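Samosance Student Planner – A4 Week-to-View, Academic Year

Home > Study Supplies > Planners and Diaries > Samosance A4

Product code: 3277
In stock
Last updated August 23, 2019

I went back to college as a grown-up, part-time, with a job and a bus pass, and the thing that nearly finished me off wasn't the essays. It was keeping track of when they were due. I had bits of paper in my coat, two calendars on the fridge (one of them for the wrong year) and a phone that beeped at me in the middle of seminars. So when I started selling study supplies I was always going to be fussy about planners, and I've been through a lot of them. This is the one I use myself and the one I push on everybody who asks.

The Samosance is a week across two pages, A4, starting in the autumn and running right through to the end of the following summer. That matters more than you'd think! An ordinary January diary leaves you swapping books halfway through your course, copying out all your deadlines by hand and missing one. With this you write the whole year in during your first week and then leave it alone.

What's on the pages

Each day gets a proper column with the hours down the side, from early morning to late evening, because plenty of us have classes that don't finish until nine. Saturday and Sunday are the same size as the other days. I can't tell you how cross it makes me when a student planner squashes the weekend into a little box at the bottom – when do they think part-timers do their reading?

Under the columns there's a strip marked "Due" and another marked "Coming up". I put hand-in dates in the first and anything I need to start worrying about in the second. You could use them the other way round, or for your shopping. At the back you get a page for each module, with room for the tutor's email, the room number, how the marks are split and a reading list. There are 14 of those, so a full-timer will be fine and a part-timer can spill over.

There's a year-on-a-page too, which folds out. I go over mine with a highlighter, one colour per module, and I'll admit it looks a right mess by Easter.

Paper and cover

The paper is thick enough for a gel pen. A fountain pen is all right if it's a fine one, but a wet broad nib will show through a bit, and felt tips go straight through, so keep those for the fold-out. It's off-white, which I find easier on the eyes late at night.

The cover is stiff card with a wipeable coating. Mine has had a whole flask of soup over it on the top deck of a bus and the pages were fine apart from one corner. It's wire bound, so it folds flat back on itself and you can use it on one of those silly little flip-up desks in lecture theatres.
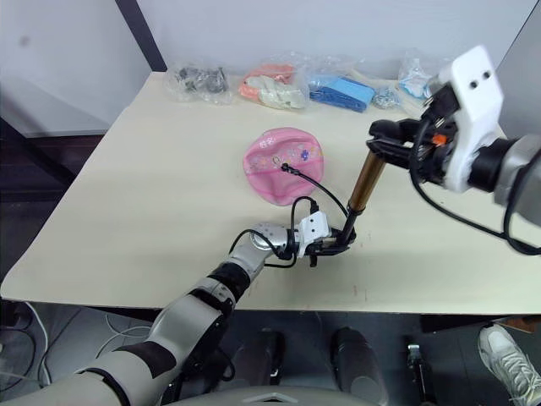

Now, the weight. It comes in at 621 grams, and I won't pretend you don't notice that when you've got a laptop and a couple of library books in the bag as well. If you commute a long way and mostly want something for appointments, have a look at the Radik pocket diary instead. It's a lot slimmer, it covers the same months, and the only real loss is the module pages. I know people who keep the Samosance at home on the desk and carry a Radik, but I tried that and ended up with two half-full planners and no idea what I was doing.

How it compares with the others I stock

The Menon is the pretty one. Lovely cloth cover, ribbon, a pocket at the back, and very popular as a present for somebody starting their first term. It's a day to a page, so you get masses of space for notes, but you can't see your week at a glance and for me that's the whole point. It's also a good bit dearer.

The Jimier is undated, and I do recommend it if your course starts at an odd time of year or you're on a short programme. You fill in the dates yourself. It's a bit of a faff for the first evening, and then you don't waste any pages. Lots of people on the January intake go for that one.

The Samosance sits between the two. Plain to look at, does the job, and costs less than a round of coffees in the student union.

Colours

Navy, bottle green, or a mustard yellow that I wasn't sure about and now quite like. The mustard is easiest to spot at the bottom of a bag. Choose from the drop-down next to the basket button. If a colour is greyed out I've run out of it and won't get more until the next printing, which is usually in May.

Ordering for a group

If you're a course rep or you look after a study group, I do packs of 3 at a reduced price and you can mix the colours. Just put what you want in the order notes. For bigger numbers, send me a message through the contact page and I'll work something out. Colleges can pay on invoice, but please give me a proper purchase order number, as I've had some very long email chains over that.

Postage and returns

I post every weekday, second class as standard. First class is an extra at the checkout and I'd go for it if your term starts next week. It goes in a stiff envelope and it's too fat for most letterboxes, so have it sent to work or to your halls reception if you're out all day.

Returns are fine within a month as long as you haven't written in it. If the wire arrives bent (it happens now and again with the post) send me a photo and I'll put another in the post, and you can keep the bent one for scrap.

Details

Size: A4, portrait
Layout: week to two pages, hourly columns
Binding: wire, left-hand side
Extras: module pages, fold-out year plan, plain notes pages
Colours: navy, bottle green, mustard

You may also like

Radik pocket diary, academic year
Menon day-to-page, cloth cover
Jimier undated weekly planner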